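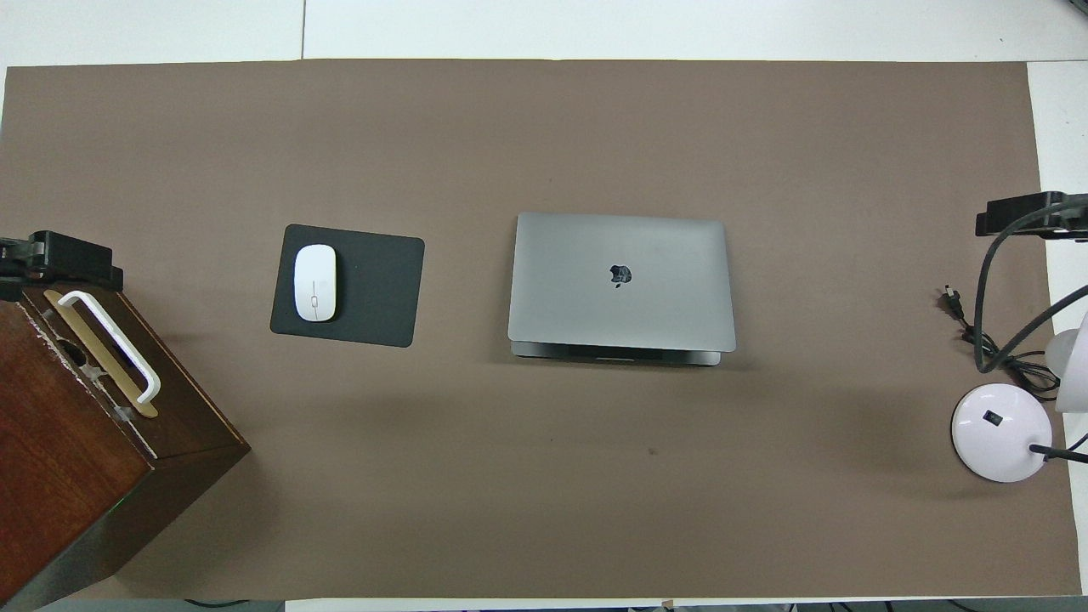

*Laptop, mouse, pad and the old wooden box on brown paper.*

The roll of brown paper cost less than lunch. Jolene Wihongi bought it in October, rolled a length of it over her white desk, trimmed it with kitchen scissors and put her things back on top one at a time, starting with the laptop. The edges came out a little wavy. She has not fixed them.

Wihongi keeps the books for Bikedside, a bicycle repair and rental business in Stusville with two shops and a long list of customers who pay late. She works from the back bedroom of a rented house. For most of her first year there, she says, she could not have told you what color the desk was.

"I had the printer on it, I had the tray for the printer, I had receipts in shoeboxes," she says. "I was working on a piece of table the size of a placemat. Then I'd go eat dinner and come back and the placemat had gotten smaller."

The way she cleared it is simple enough to copy in an afternoon. It has been passed around town this fall mostly through Tayla Sheehan, who teaches an evening class on home offices above the Carbone bakery and charges $25 a seat. Sheehan worked for 8 years in office supply sales before she began telling people to own less of it. Wihongi took the class in the spring and did nothing with it until the fall.

Sheehan starts every class the same way. Everything comes off the desk and goes on the floor, including the computer. Then the desk gets covered. She likes plain kraft paper for this, the kind sold for wrapping parcels, and she likes it for practical reasons. A bright white top throws light back at you in the morning. Paper doesn't. It also takes a pencil line, so you can draw around an object where you think it belongs, use it for a week, and see if it has drifted off its outline.

"If it drifts, you put it in the wrong place," Sheehan says. "Don't move it back. Move the outline."

The first things to go back are the ones that get touched every hour. For Wihongi that meant the laptop and the mouse. She had been using the mouse straight on the desktop, which worked until she covered the desk. On paper it skipped, and after a few days there was a shiny patch where it had been rubbing. A plain black pad took care of both problems. It didn't need to be large. Hers leaves space beside the mouse, and she has learned to keep her pen out of that space.

She is left-handed with a mouse and right-handed with everything else, so the pad goes to the left of the laptop. Her husband sits down to pay the water bill and complains about it every time.

The order after that is slower. Sheehan asks people to wait a full day before putting back a third thing, and another day before the fourth. Most of her students cheat. Wihongi says she lasted until the sun went down and then went looking for a lamp. 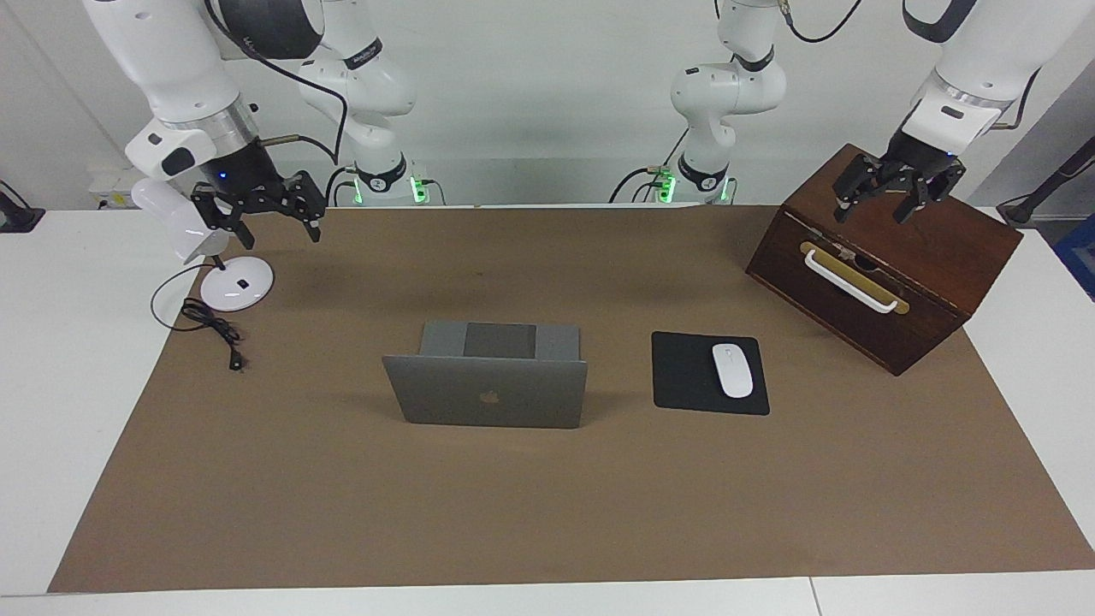 A lamp is where a lot of small desks go wrong, in Sheehan's view. People buy one with a big clamp or a wide shade and then plan the whole desk around it. She recommends a head that tilts and a base no wider than a saucer, set at a back corner. The light should fall on the paper in front of you and stay off the screen. If you write by hand, put the lamp on the side opposite your writing hand, or your own shadow will sit on every line.

Cords are the other half of the lamp problem. Sheehan's advice is to leave a new cord loose at first. People tie and clip and tape on the first night, and then the lamp turns out to be better somewhere else and the whole job has to be redone. Let it lie in a coil on the desk for a few days. Once the lamp has settled, run the cord off the nearest edge, down the table leg and along the wall. Two soft ties will hold it. She does not care for adhesive clips, which pull paint.

The laptop cord gets different treatment. Wihongi charges hers in the kitchen overnight and carries it in with her coffee. That took some getting used to, but it means there is one cord on the desk at most, and often none.

Then there's the box. It is a dark reddish-brown wooden thing with a brass-colored plate and a white handle on top, and the finish is chipped along one edge. Wihongi found it on a table of odds and ends at the Esov church sale and has never learned what it was made for. Sheehan's rule is that a desk may have one object on it that does no work, provided it stays at the side and is never used to store paper.

"It was the only part of the class I really liked," Wihongi says. "I thought, well, I know what mine is."

She had it on a bookshelf before, behind a row of cookbooks. On the desk it gets dusted.

What left the room is a longer story. The shoeboxes were the hard part. Wihongi had close to four years of shop receipts in them, and she scanned them over several weekends, 3000 in all, at the kitchen table with the radio on. The paper originals that had to be kept went into a single file drawer in the hall. The rest were shredded. The printer is in the hall too, on a low stool, and she prints less now that she has to stand up to get the page.

Some of it came back. A stapler showed up after a week, and a dish of paper clips. She took the clips away again and kept the stapler in a drawer, where she can reach it without getting out of her chair. A calendar came and went. Sheehan says this is normal and tells people to expect a bad stretch around tax time – her own desk, she admits, is not fit for visitors in March.

The paper needs changing every couple of months, sooner if you spill. Wihongi tears off the old sheet, wipes down the tabletop, and lays a new one with a strip of white left showing at the back, so she can lift it without hunting for the edge. A little tape under the corners keeps it flat until the curl from the roll goes out of it. The old sheet gets used for wrapping or goes in the recycling, pencil marks and all.

Sheehan's next class begins after the holidays. Students are asked to bring a tape measure and the dimensions of their desk, and to leave the desk lamp catalog at home.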